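Kitchen basics course returns to Buvthorpe in June

The Kahsay center will run its kitchen basics course again in June, with 30 places open to Buvthorpe residents. The first session covers cutting boards, knives and citrus slices.

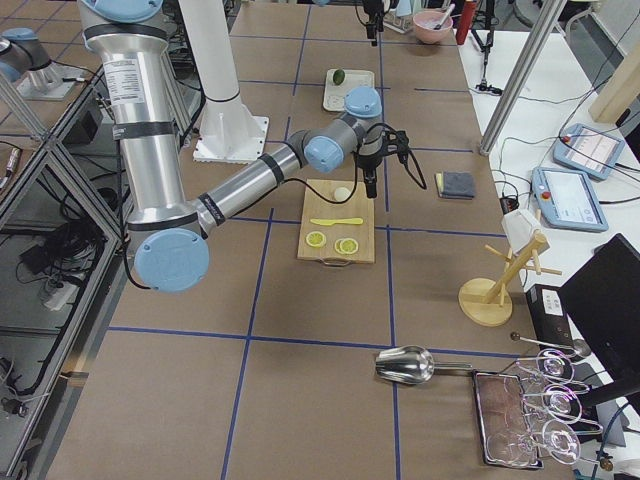 What to expect

Nuria Beyene, who teaches the course, keeps to plain tools. Beginners use a yellow plastic knife on a wooden board with a metal handle.

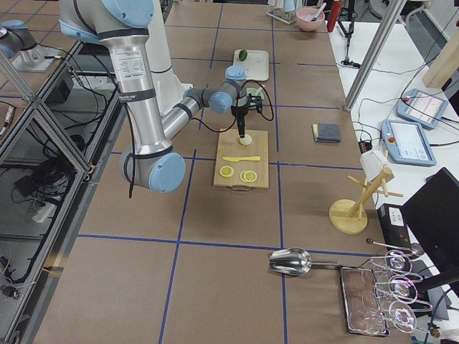
Later sessions move on to glassware and setting out a table. Bowls and spoons are provided.
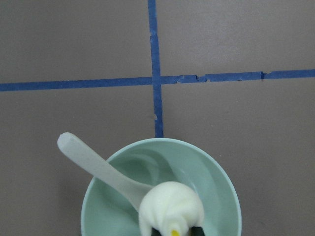 The fee is $46, payable at the front desk. Doors open at 9 a.m.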